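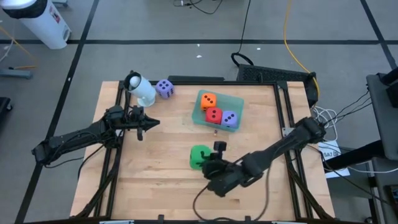

Tornora folding stadium seat: a season's worth of sitting on it

If you've ever watched rugby at Lesthorpe you'll know about the benches. They went in when I was at school, they slope slightly forwards, and by half-time you can't feel anything below your belt. I'd been folding up an old coat to sit on for years, and then in September I gave in and bought the Tornora, the padded one with the backrest that Bensaid sell. It was £46, which made me wince a bit (it's a cushion with a back!), but I've now taken it to 13 matches and I've got opinions.

First thing, it's bigger than I expected. Folded up it's the size of a decent tea tray and as thick as a couple of paperbacks, with a strap to go over your shoulder. The strap is fine for me but my brother-in-law is six foot four and on him it looks like a child's satchel. It won't go in a normal rucksack, so you're carrying it separately along with your flask and whatever else.

Setting it up takes seconds. You unfold it, there's a hook underneath that goes over the front of the bench, and you pull the two side straps until the back is where you want it. Mine crept backwards all through the first match and I spent most of the second half hitching myself upright like someone in a deckchair. I'd threaded one of the straps wrong. The instructions are one tiny drawing on the label, and I still think they could have managed a sentence.

Once I'd sorted that, oh, the difference. The padding is quite firm, firmer than you'd think from squashing it in the shop, and it hasn't gone flat yet. My back used to ache all the way home and now it mostly doesn't, unless it goes to extra time. It keeps the cold off too. We had a horrible cup tie in sleet and I was wet from the knees down and perfectly warm where it mattered.

The cover says showerproof and I'd say that's fair. Drizzle beads up and you can wipe it off with a sleeve, but a proper downpour gets in at the seams and then it takes two days on the airer. There's a little pocket at the back that I thought would be handy for my ticket and a snack. It faces the knees of whoever is sitting behind you. I lost a very good flapjack that way.

Now the big one. In March we went to Ganden for the semi-final, and that's a different sort of day out altogether. Lesthorpe gets a few hundred on a good afternoon. Ganden had 4,000 in, music, burger vans, a man on stilts, and a queue for bag checks that went right round the car park. I was worried they wouldn't let the seat through, so I'd emailed beforehand, and they said it was fine as long as it had no metal frame showing. The steward gave it a squeeze and waved me on. Do check with your own ground, though. Plenty of the bigger ones have rules on size and some won't have anything with a back.

The seats there are plastic tip-ups, and it doesn't suit them nearly as well. The hook has nothing to grab, and with the back up you're sitting so far forward that your knees are in the next row. I ended up folding the back down and using it as a plain cushion, which was comfy enough, but you can get a plain cushion for a lot less. We lost by a point, if anyone's wondering. It was a 194 mile round trip and I was hoarse until the weekend.

So, would I buy it again? For benches, yes, and I'd do it years sooner. If you mostly go to grounds with proper seats, save your money and get a foam pad. The navy hides the mud better than the grey, and I'd put your name on it somewhere, as three more have turned up in our row since Christmas and they all look exactly the same.

Four stars from me. It would be five with a better strap and the pocket on the side.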